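March 4, 2019

Sixteen rows of the Stitbridge cardigan done before breakfast!! I know I said I'd save it for the weekend but the yarn was just sitting there in the basket and I could not help myself. The pattern finally makes sense. I'd been reading the cable chart from the wrong side since January, and once Aileen Dalisay pointed that out at knitting night the whole thing opened up – the twist goes left, then left again, then right, and it looks like rope.

Only 61 rows left on the back. Then the sleeves, which I'm secretly looking forward to (I love a sleeve, you can take it on the bus).

Aileen brought the green wool she dyed with onion skins and something else she wouldn't tell us. It's gorgeous, sort of mossy, and she let me have 19 grams of it for the pocket edging. I want to try dyeing my own now. Need: big pot, alum, more onions than we ever eat.

Cristian Yupanqui has started a hat! His first. He dropped a stitch, found it four rows down and hooked it back up by himself, and we all clapped.

Must remember to wind the second skein tonight, and ask about the horn buttons. Five or six? Six, I think. Soup for dinner, then two more rows – maybe three. 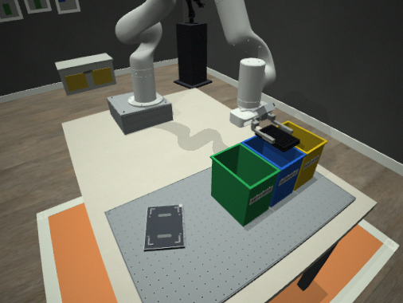

Two white arms and the bins, with the black rack held up over the blue and yellow ones.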